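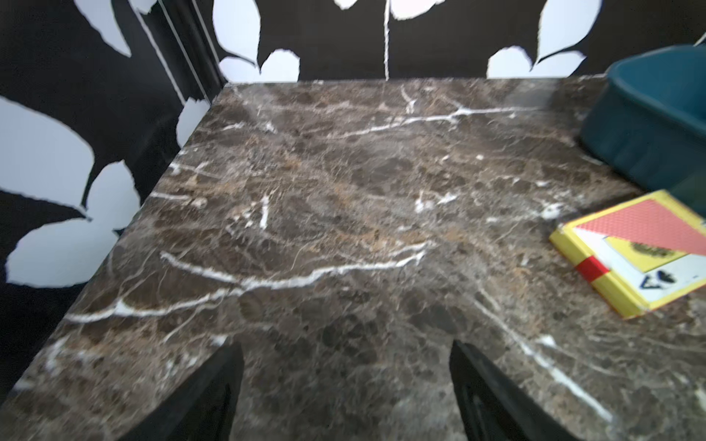
Núm. 51

¡Buscamos gente con historias de mudanzas!

Hola, soy Olga Marín y llevo desde septiembre metida hasta el cuello en un libro de testimonios sobre lo que pasa cuando una familia cambia de casa. Lo prepara la editorial Pollow, que es pequeñita pero muy cabezota (me incluyo), y ahora me toca la parte que más me gusta: escuchar a la gente.

Necesito 21 participantes. Me da igual si te has mudado una vez o perdiste la cuenta hace años, si fue a la calle de al lado o a otro continente. Me interesa qué os llevasteis, qué se quedó y por qué discutisteis en el rellano. En mi casa fue por un perchero, y todavía sale en las cenas de Navidad.

¿Qué te pido? Una charla conmigo de tres horas como mucho, con café y pausas, en el local de Vakulenko, segunda planta. Si vives lejos lo hacemos por teléfono, sin problema. Grabo solo la voz y puedes firmar con otro nombre si lo prefieres.
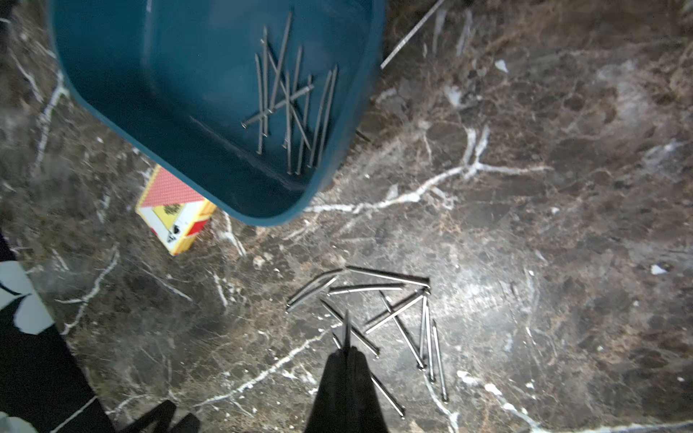
Pág. 4

También me encantaría que trajeras algún objeto que haya sobrevivido al traslado: una llave, una lámpara fea, una caja de clavos que nunca se abrió... lo que sea, pero que tenga su miga.

Las entrevistas en inglés y neerlandés las hace mi compañera Mirjam De Bruijn, que tiene bastante más paciencia que yo con los silencios. Dinos el idioma al apuntarte, por favor, que luego nos liamos con las agendas.

Pagamos 51 euros por entrevista y te llevas un ejemplar cuando salga el libro. Hay que ser mayor de edad y poder venir entre las cuatro de la tarde y las nueve de la noche.

Para apuntarte, deja tu nombre y un par de líneas sobre tu mudanza en el formulario de Pollow o en el buzón de la entrada. ¡Te llamo yo!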